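Free throws for the rest of us
Speaker notes, Wotley rec coaches' evening

SLIDE 1, title
Wait for people to find chairs. Say hi. I coach the Laltis women's team in the Wotley rec league, I've never played above high school JV, and I'm going to talk about the most boring shot in basketball. Ask who practiced free throws this week. (Expect hardly any hands. Mine wasn't up either until last October.)

SLIDE 2, the loss
Tell the Lastix game. We lost by 2 and missed eleven from the line. I drove home blaming the refs, then I blamed the rims at Bajpai Gym, which really are tight, everyone here knows it. Then I looked at the scorebook in my kitchen with my coat still on. Pause here, people like the coat.

SLIDE 3, how we used to practice them
End of practice, everyone lines up, shoot ten, go home. Players are chatting, somebody's already got one shoe off. You get a rebounder who feeds you right away so you find a rhythm, and you never get a rhythm like that in a game. In a game you've just been hit, you're breathing hard, and you've been standing around while the refs sort out who's on the lane.

Ask: what does your version look like? Take a couple of answers, don't let it run. Last time I did this we lost the whole middle of the talk to an argument about granny shots.

SLIDE 4, what we changed
Keep it plain. We stopped saving them for the end. Now they come in the middle of practice, right after something tiring, two at a time and then back to running. Your heart is going, your legs are a bit soft, and you step up and shoot your pair with the rest of the team watching from the baseline. It feels awful for a few weeks! Tell them that up front so they don't quit on it.

Also mention: no coaching talk at the line. I was terrible at this. I used to yell "elbow" at people, and I'd like to apologize to every elbow in the county.

SLIDE 5, the chart
We wrote down 555 of them over the winter. Makes and misses, plus where the misses went: short, long, left, right. Clipboard and a pencil on a string, that's the whole system. I thought our problem was aim. Nearly all of our misses were short, and most of those came after sprints. So we were tired, and tired people don't bend their knees. I'd spent two seasons fussing over hands.

If someone asks for the percentages: I'll email the sheet. Don't read numbers out loud, it kills the room. And be straight that it's one team and one winter, and my handwriting is bad enough that a few of those sevens could be ones.

SLIDE 6, routines
Everybody picks their own. Dribbles, breath, spin the ball, whatever, as long as it's the same every time and it takes roughly 5 seconds. We had one player whose routine went on so long the ref started tapping his whistle. She cut it down to one bounce and a look at the rim and likes it better.

Get a volunteer up to do theirs with the foam ball. Bring the foam ball!! (It's in the trunk, under the cones.)

SLIDE 7, what didn't work
Punishment running for misses. We tried it and people started shooting scared, and a couple of them began hiding at the back of the line. Dropped it after a month.
Shooting with eyes closed. Read it somewhere. Fun, but balls everywhere, and it upset the badminton people on the next court.
A prize jar. Worked great for the three who were already good.

SLIDE 8, younger kids
Short slide. Move them closer. Nobody needs a nine-year-old heaving it from the hip at full distance. Smaller ball if you have one. Let the line come back a step when they're reaching the rim with decent form, and let them decide when they're ready. Parents will ask why the line is in the wrong place, so have an answer.

SLIDES 9 to 17
Skip if we're past 8:30. It's the drill diagrams and they're all in the handout anyway. If there's time, do the elbow-to-line drill and the "last two win" game, which is the one my players ask for.

SLIDE 18, leave up during questions 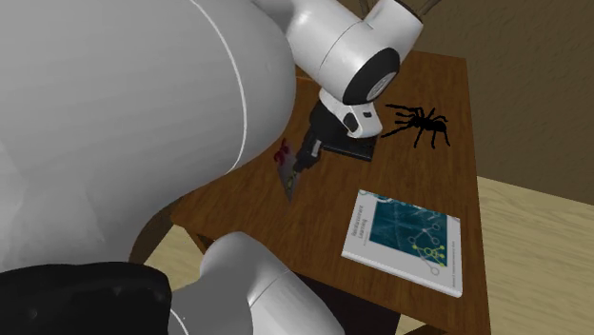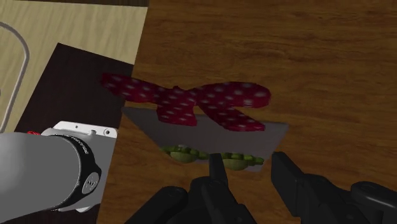 Brown wood in both, red polka dot bow in the second.

Likely questions: bank shots from the line (sure, if it goes in), what to do about a player who freezes up, can we borrow the clipboard sheet. Gym closes at nine, and the chairs go back on the rack by the side door.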